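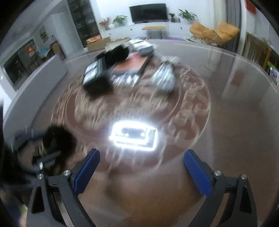 Home News Community Business Sport Classifieds Contact

We use cookies to remember your preferences. By continuing to read you accept our cookie policy.

Gripper repairs move to Drondside

Hand-held grippers used to record household tasks for robot training are now being serviced in Drondside, after the Kozłowski workshop took over the work from its Brinstead branch.

The workshop looks after 85 of the tools, which are lent to people who carry them through ordinary tidying and packing jobs at home. The recordings are later used to program robot arms fitted with the same fingers. Each tool comes in for a check every three months, or sooner if the person using it reports a fault.

Apinya Intarasuk, who runs the service bench, said most of the work was on the finger pads. The blue textured pads along the inner edges of the black fingers lose their grip as the surface wears down, and they are replaced as a pair so that both sides close evenly on an object.

"If you change one and leave the other, it pulls things sideways," she said. "People think the fingers are bent. Usually they're fine."

A pad change takes roughly four minutes. The old pads are peeled off, the fingers are wiped down and left to dry, and the new pads are pressed on and held in a clamp. The technician then checks the screws at the base of the fingers and on the outer arms of the frame, and opens and closes the gripper by hand to feel for any catching.

Chun-yin Tang, a technician at the workshop, said loose screws were the second most common fault. A small amount of play at the base of a finger is hard to notice in use but shows up in the recordings, where the gap between the fingers no longer matches the reading from the tool. Those recordings have to be thrown out.

The camera is checked last. Its mount is tightened, the lens is cleaned and a short test recording is made with the gripper open and then closed. If the fingers do not sit where they should in the picture, the mount is adjusted and the test is run again.

Tools that fail the test three times are stripped down and rebuilt with a new frame. Ms. Intarasuk said that had happened to only a few since May, mostly after being dropped on hard floors.

People in Grarotholm who have a tool on loan can leave it at the Drondside front counter with the service card filled out. Spare pads are also kept there, but the workshop asks users not to fit their own. The counter is closed over the lunch hour.

Last updated: 2nd August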